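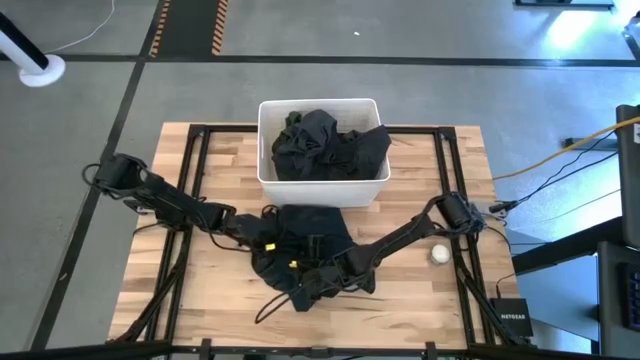 Folding station with butcher-block top and supply bin, Forwood building, ground floor.

Garment Folding Technician (part-time, two openings)

Vengate is hiring two technicians for its textile handling room at Forwood. The work consists of taking mixed clothing out of a bin, laying it flat, folding it to a written pattern and recording the result. Most of the current stock is black clothing.

The position is fixed-term and ends in March. Applications are open from September 2026 until both openings are filled.

What the work involves

Each shift starts with a filled bin at the back of the table. Garments are taken one at a time from the top. A garment that is tangled with the one under it is separated over the bin, before it reaches the table. It is then spread on the wood, turned right side out where necessary, and folded according to the pattern card for its type.

There are separate cards for T-shirts, long-sleeved shirts, hooded tops, trousers, shorts and small items. Straps and drawstrings are tucked inside the fold before the last turn. Loose ends left outside the fold are the most common cause of a rejected piece.

Finished pieces are stacked on the shelf by the door, fold edge facing out. At the end of a batch the stack is inspected, the log sheet is signed, and the garments are shaken out and returned to the bin in no set order for the next batch. A full batch is 80 pieces. An experienced technician handles around 200 pieces in a shift.

Other regular duties:

Checking incoming garments for pins, open zippers, torn seams and missing labels.
Wiping down the tabletop at the start and end of the shift.
Sorting damaged items into the repair crate and entering them in the log.
Laundering stock on the last working day of the week.
Sweeping lint from the concrete floor under and behind the table.

Dark fabric on a pale wooden top shows lint very clearly, and it also hides its own seams. Applicants should be comfortable finding a hem or a side seam by touch. A lamp may be requested, but the overhead lighting is normally left unchanged during a batch.

Requirements

Ability to stand for most of a four-hour shift.
Full use of both hands for fine, repetitive work.
Ability to lift a filled clothes bin from floor to table height.
Good near vision, corrected or uncorrected.
Legible handwriting. Log sheets are kept on paper and typed up later.
Willingness to follow a written pattern exactly, including where a faster fold is known.

Previous work in a laundry, a clothing store, a hotel linen room or a costume department is useful but not required. Training takes two shifts and is paid at the full rate.

Conditions

Shifts are four hours, morning or afternoon, with a 15-minute paid break. Technicians choose one pattern of shifts at the start and keep it for the term. Swaps between the two technicians are allowed if entered on the board the day before.

Closed shoes are required. Rings, bracelets and watches are removed before handling stock, and long hair is tied back. Food and drinks stay in the hallway. Scented hand cream should not be used before a shift - it transfers to the cloth and marks the wood.

Persons with a known allergy to laundry detergent or textile dye should mention this when applying. The detergent in use is unscented, and cotton gloves are available in three sizes.

Pay is hourly and is stated in the offer letter. Work clothing is supplied by Zilteo and is washed on site. Travel costs are not covered.

How to apply

Send a one-page summary of previous work, the shift pattern preferred and the earliest possible start date to the Vengate hiring desk, with "Folding technician" in the subject line. A cover letter is optional and should not exceed 2000 characters.

Suitable applicants are invited to a 30-minute practical session at the folding table. The session covers one short-sleeved shirt, one hooded top and one pair of trousers, folded twice each from the pattern cards. Speed is not scored. Results are sent by e-mail within one week.

Applications through the Hodžić staffing office are also accepted and are handled on the same terms.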